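**Doltier opens orders for Midex hand-held gripper kit**

Doltier will begin taking orders in December for Midex, a hand-held gripper kit for recording everyday handling tasks such as tidying desks and sorting small items.

Each kit includes 2 grippers, one for each hand, with ribbed finger pads that can be replaced without removing the linkage. A full charge runs for 5 hours.

Midex works with Tidolura, the company's labelling software – existing licence holders can add it at no extra cost. The first production run is 1001 kits, and orders ship within 21 days.
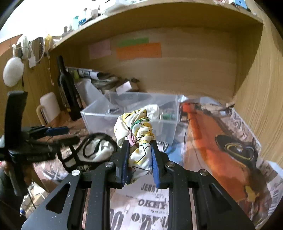

*A hand-held gripper with blue finger pads grips a piece of patterned fabric over a cluttered desk.*

Kits are sold through Doltier and its distributor, Chávez. Spare pads and colour-matched cases are sold separately.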